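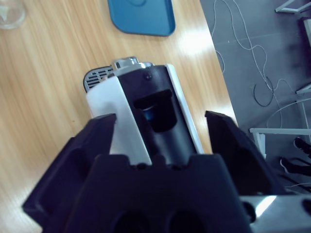

4.3 Recording demonstrations with the wrist camera

This section covers recording sessions on the Tritotier arm with the Zonden recorder. Complete sections 4.1 (mounting) and 4.2 (camera exposure) first. The tabletop appliance task set is used throughout; the same steps apply to the other task sets unless a note says otherwise.

Before you start

Check that the recorder has free space for the full session. One session of 300 episodes at the default rate fills most of a standard drive.

Secure the table so that it does not shift when the arm brakes. Route cables on the floor away from the operator's feet and away from the arm base.

CAUTION: Empty any water tank or container within reach of the arm. Unplug appliances before recording unless the task requires power.

Setting up the session

1. Switch on the arm and wait for the status light to turn steady green.

2. On the recorder, open Sessions and select New. Enter the operator code and the task code. Task codes are listed in Appendix C.

3. Open the gripper fully. Both fingers must be visible in the wrist view. If one finger is missing from the view, the bracket has rotated; return to 4.1, step 6.

4. Place the main object on the table. Do not line it up with the table edge every time. Turn it to a new angle at the start of each block.

5. Place secondary objects (trays, glassware) near the main object. They may extend past the edge of the camera view.

6. Press Mark Start. The recorder stores one still from the wrist camera and the joint positions.

Note: Shiny and glossy black surfaces produce glare spots. Small spots on the tabletop are acceptable. If glare covers the part the gripper must touch, move the lamp and repeat step 6. Do not change the exposure during a session.

Recording an episode

7. Hold the lead handle and press the foot switch. A short tone confirms that recording has begun.

8. Guide the gripper to the object at an even speed. Pause for 2 seconds before contact.

9. Close the fingers only on parts narrower than the finger opening. For housings wider than this, use the push or press tasks.

10. Complete the task, open the fingers, and back away until the gripper is clear of the object.

11. Release the foot switch. Select Keep, Retry or Fail.

Keep failed attempts. Select Fail for a missed grasp or a dropped object. Retry deletes the episode and is meant for operator errors such as a slipped foot switch.

CAUTION: Bystanders must stand outside the marked area while the foot switch is down. The force limit does not protect fingers caught between the gripper and a rigid housing.

Checking the block

12. After the last episode in a block, open Review and play back 3 episodes at normal speed.

13. Confirm that the gripper motion and the finger position trace stay in step. If the trace lags, run Sync from the Tools menu and record the block again.

14. Select Close Block. The files are passed to Jikel for labeling at the next upload.

Error 419 during upload means that the task code is missing from at least one episode. Add the code in Review and restart the upload. Episodes already sent are skipped.

Changes to the task codes are handled by Araceli Mateos. Do not create local codes; the training scripts ignore them.

For sessions with two arms, continue with 4.4.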